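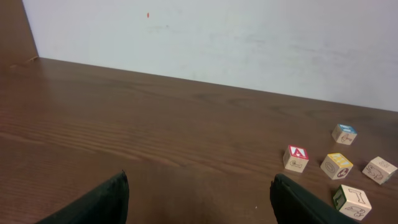
Visit to the Clurka Handling Laboratory
August
Report by Gizella Bodnár, Skikix Technical Office

The Technical Office visited the Clurka laboratory at the invitation of its manager, Ernő Szilágyi, in order to see several grippers at work before the specification for the Bunis packing cell is settled. Raelene Whitcombe attended on behalf of Purchasing. The visit began at 9.30 with a short safety talk and ended after lunch.

Finger grippers on the bench

The laboratory uses children's alphabet blocks for its first trials. They are small and cheap, and their flat faces show up poor alignment at once. Our hosts explained that a block which is gripped off centre will turn in the jaws, and that this is easier to judge by eye than from the controller's records.

The bench carries 2 white arms with black grippers, fixed side by side, and views are taken both from the wrist and from above. The wrist view was preferred for the last part of an approach, when the fingers are close to the work. The overhead view was better for choosing which block to take, although an arm can hide part of the table from it. Ms Whitcombe asked whether one camera could be left out to save cost. Mr Szilágyi advised against it for mixed goods.
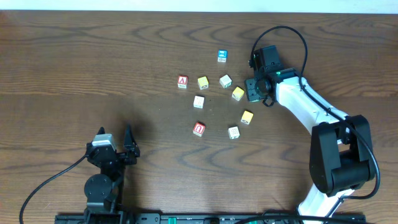
Two arms holding one load

The second part of the visit dealt with lifting a row of blocks by pressing on its two ends, one gripper to each. Nothing supports the row from beneath, so it depends entirely on the pressure between the jaws. During the trial the row was held above the table with its right end slightly higher than the left. The laboratory regards a small tilt of this kind as acceptable, but it would need correction before goods were set down in a divided tray.

Two controller settings were discussed. In the first, both arms follow fixed positions. In the second, one arm keeps its position and the other adjusts its force. The laboratory favours the second and plans a series of 50 lifts with each. We have asked for the results.

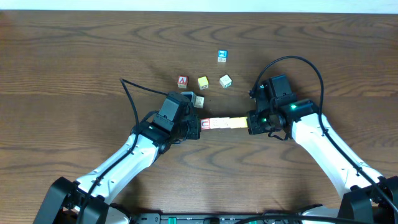 Additional note by Rozália Bakos, Balogh Works

I joined the party for the two-arm trial only. Our cartons are heavier than toy blocks and their sides give under pressure, and I would not wish the method to be adopted on this evidence alone. Piroska Szűcs will send 3 sample cartons to the laboratory, together with the present packing drawing. The cable loops at the wrists should also be checked against the guard height of our cell.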